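# The Long Soak

There is a bathhouse in Mullenden, tucked behind the old market, where I have spent more Saturday mornings than I can decently admit to. It has 32 lockers, six tubs and a kettle that never seems to be off the boil, and it is where I first learned to look after my feet (which, after a winter in thick socks, were in a sorry state, I can tell you!).

The trick is to take your time. Fill a basin with warm water, stir in a handful of plain sea salt, and sit with your feet in it until you have finished a pot of tea. Pat them dry, go gently over the heels with a pumice stone, and only then reach for the cream. 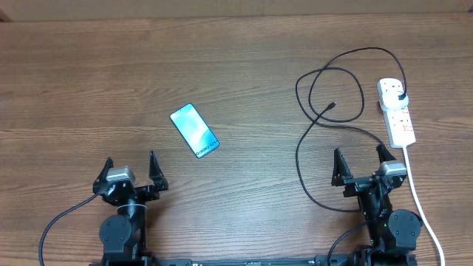 As for which cream, I have a soft spot for the Pirkari balm, a thick, greasy thing that smells of cloves and wants a pair of cotton socks over it at bedtime. Bajwa make a lighter one that sinks in faster, and it's lovely in April when the sandals come out again, though I do find I get through the tub at quite a rate.

If you are ever over in Tovutgate, the little chemist by the bridge sells both, and will let you try a dab on the back of your hand before you buy.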